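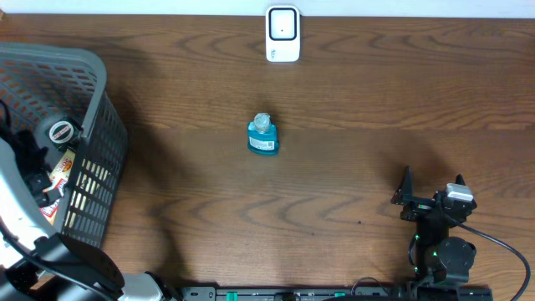
Subject: Re: [bench-arms] Notes from the Candden open day, two-arm table

Kofi asked on the list whether anyone had written up the two-arm station. I stood at it for most of the afternoon, so I will answer him point by point and add the parts he did not ask for.

> I only got as far as the talk and had to leave at 2. Could someone who
> saw the tabletop demo say (a) whether the arms were running a script or
> a learned policy, (b) how they are fixed down, and (c) whether the
> basket is part of the task or just storage? We are trying to decide
> whether to copy the layout at Jandton before May and I would like to
> avoid drilling the bench twice.

(a) Both, at different times. The first session was teleoperated, with Zyanya Ayala driving. After the break they ran the learned policy, which the Mallora people call Um. I asked what it stood for and was told it does not stand for anything. The scripted routines are kept for homing and for parking the arms at the end of a run.

(b) Both arms are on a black rail along the near edge of the table. The right-hand arm's base goes straight to the rail through dark plates, and there are spare holes along its length. Two small green clips sit on the rail as well. I did not get underneath to see how the rail itself is held, and I would ask before ordering anything. Zyanya said they had shifted the rail once and had to recalibrate both arms afterwards, so allow time for that if you plan to adjust the spacing later.

(c) It is part of the task. The basket stays on the left. Objects are taken out of it, placed on the open part of the table, and put back. The set on the day was a mixed one: a small teal bottle with a white label and clear crinkled plastic over the top, a yellow and red printed packet, a round black-and-white lid with a red stripe, and some others. Between resets the bottle was usually left standing near the middle of the table, and the small white plastic unit at the back edge was left alone throughout.

Other notes, in no useful order.

Basket. Dark grey plastic, slotted walls, thick rounded rim. The rim is the awkward part. With the left gripper coming in at a diagonal there is not much room between the finger and the wall, and on the policy runs I saw it touch the rim on entry more often than on exit. In one case it pushed the basket a few centimetres and then reached for where the lid had been. The operator stopped the run. If you copy the layout, I would try a shallower basket first and fix it to the table.

Bottle. The clear top was harder for the policy than the body. Grasps around the label were fine. When the arm approached from above it hesitated, sometimes for several seconds, and then went for the side anyway. I put this down to the crinkles catching the light, but I have no data for it and Zyanya would not be drawn.

Lighting. Both the basket and the right arm throw a broad shadow on the wood. The table has a strong wavy grain, and I asked whether the combination caused trouble. The answer was that they had trained on the same table and had not tested a plain one. That seems to me the first thing to check if your bench at Jandton is painted.

Cables. The right arm's cable leaves in a loop from the upper part and comes down towards the near corner. It stayed clear of the workspace while I watched. The left one runs close to the arm and I did not see it move much.

Run counts. They quoted almost 3000 recorded episodes for the basket task. The afternoon's policy session was 16 attempts, of which 13 ended with the object back in the basket. One of the failures was the moved basket described above. The other two were dropped packets. These are my own tallies from the side of the room and they should not be passed on as Mallora's figures.

Handover between arms was listed on the programme and was not shown. I was told it works in teleoperation and is unreliable under the policy.

I have the rail hole spacing written down somewhere, measured with a pocket rule, and will send it to Kofi directly once I find the page. If anyone attended the morning session, I would like to know whether the basket was in the same position then.

Regards,
Martin

--
bench-arms mailing list | Contact the list owner | Copyright remains with individual posters | Back to top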